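Module 4, handout 3: Gripping practice for light containers
Course leader: Kanchan Rawat. Revised March 12, 2019.

## 3.1 Scope

These notes cover two-finger parallel grippers handling cups, tubs and similar thin-walled items. They apply to the hand-held tools and to the arm-mounted ones in the Wostley lab. Suction tools are in handout 5.

## 3.2 Before a session

1. Check that every finger screw is present and tight.
2. Wipe both pads and the table.
3. Enter the tool number and pad date in the Nirna log.
4. Close the fingers with nothing between them. The pads must meet along their full height.

A tool that fails step 1 or 4 is tagged and goes to Kiran Shakya. Do not adjust it yourself.

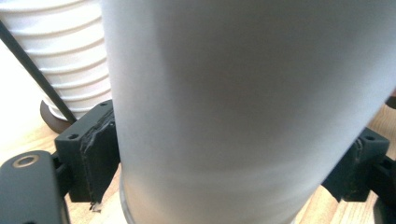

Pad condition is the item most often skipped in student logs. The rule is short: a pad is replaced when its edge lifts, when the surface is torn, or after 1,750 closures. Glue is not a repair. The left pad on this tool is ragged along its edge and has begun to peel, with a white fragment hanging at the lowest corner, so it fails on the first criterion whatever the closure count says. The right pad should be changed with it - pads are fitted in pairs, from the same sheet.

## 3.3 Grip height and force

Grip a cylinder with both pads flat against the wall. Use the lowest force that holds for eight seconds without slip. In the January trials, 166 of 2,773 grips were rejected, mostly for wall deformation. Chun-yin Chou's table of starting forces is in the Grirateo folder; treat it as a starting point only.

## 3.4 Recording a fault

State the finger (left or right, seen from the handle), the part and the fault. "Pad worn" is not accepted. "Left pad, inner edge lifted, lower corner frayed" is.

Reading for next time: Iordache, sections 2 and 6.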